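FAQ : les planaires, ou comment couper un ver en morceaux et se retrouver avec trop de vers

Cette page rassemble les questions reçues par la rédaction de Gostard depuis notre dossier sur la régénération. Certaines ont été raccourcies. Les questions, pas les planaires.

Une planaire, c'est quoi au juste ?

Un ver plat d'eau douce, long de quelques millimètres, avec deux taches oculaires qui lui donnent l'air de loucher. On en trouve sous les pierres des ruisseaux, dans les étangs et dans les aquariums des gens qui n'en voulaient pas. Elle mange par le milieu du ventre, au moyen d'un pharynx extensible, et rejette les restes par le même orifice. L'évolution a parfois le sens de l'économie.

Est-il vrai qu'on peut la couper en deux et obtenir deux vers ?

Oui, chez les espèces qui régénèrent bien. Le morceau de tête refait une queue, le morceau de queue refait une tête, cerveau compris. Dans l'élevage Adamczyk, dont nous avons suivi les bacs en novembre, les yeux étaient visibles au bout de 9 jours. Toutes les espèces n'ont pas ce talent : quelques-unes peinent à refaire une tête si la coupe passe trop en arrière, et il vaut mieux l'apprendre avant de sortir le scalpel.

D'où viennent les cellules neuves ?

Des néoblastes, de petites cellules souches réparties dans presque tout le corps. Ce sont les seules cellules de l'adulte qui se divisent. Une partie d'entre elles sont pluripotentes, donc capables de donner du muscle, de l'intestin ou des neurones. On l'a montré en irradiant des vers pour éliminer leurs néoblastes, puis en leur greffant une seule cellule prise sur un donneur : dans certains cas, elle a repeuplé l'animal entier.

Comment le morceau sait-il de quel côté mettre la tête ?

Par des signaux chimiques, dont la voie Wnt, active à l'arrière et freinée à l'avant. Si on la bloque au moment de la coupe, le ver se fabrique une tête à chaque bout. Les deux têtes tirent alors chacune de leur côté, ce qui rappellera des souvenirs à quiconque a cosigné un article.
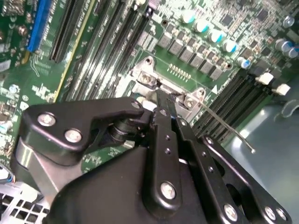
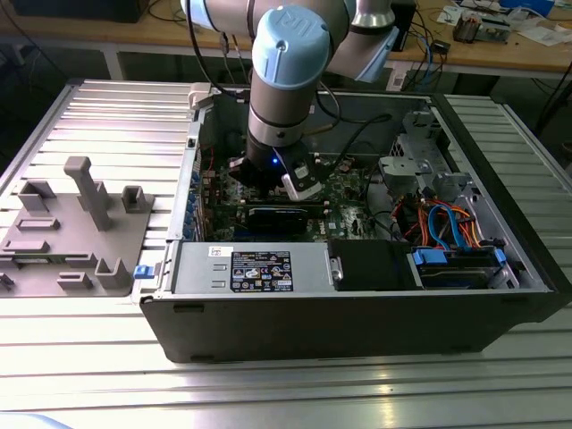
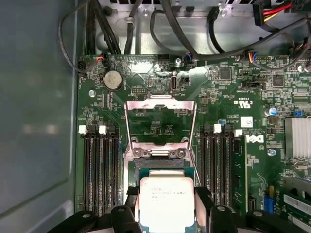 Un lecteur de Ferkthorpe nous reproche d'avoir écrit « immortelles » dans le dossier : ses planaires à lui sont toutes mortes en une nuit, après un changement d'eau, et il aimerait savoir où se faire rembourser.

Alors, immortelles ou pas ?

Le terme était imprudent. Les lignées asexuées se renouvellent sans vieillissement évident, et leurs néoblastes entretiennent leurs télomères. Cela ne protège ni du chlore, ni du cuivre, ni d'un coup de chaud. L'eau du robinet non traitée reste le grand classique. Quant au remboursement, nous avons transmis.

Combien de planaires faut-il pour une classe ?

Comptez 6 vers par groupe, plus une réserve. Laissez-les à jeun une semaine avant la coupe, puis ne les nourrissez pas tant que la régénération n'est pas terminée. Prévoyez aussi leur avenir : une enseignante nous a signalé presque 200 pensionnaires en fin d'année, et des collègues soudain très occupés quand elle cherchait à en placer.

Gardent-elles leurs souvenirs quand on leur coupe la tête ?

C'est la question qui revient le plus. Des expériences anciennes l'affirmaient, avec une histoire de vers cannibales qui auraient acquis la mémoire en mangeant leurs congénères instruits. Ces résultats ont mal résisté aux vérifications. Des travaux plus récents, mieux automatisés, suggèrent qu'il reste peut-être une trace de l'apprentissage après décapitation. Le débat n'est pas clos.

Peut-on relâcher les vers dans la nature ?

Non. Même celle que vous croyez locale. Congelez, puis jetez.

Le guide Kindent est-il toujours disponible ?

Oui, au format PDF, avec le protocole de coupe et la recette de l'eau d'élevage. La page 12 est à l'envers, nous le savons.

Rubrique : Biologie cellulaire › Régénération › Vos questions

À lire aussi
Pourquoi l'axolotl refait sa patte et pas vous
L'hydre, une vie sans cerveau
Cellules souches : petit lexique pour dîners en famille
Cicatrice ou régénération : ce que décide un tissu blessé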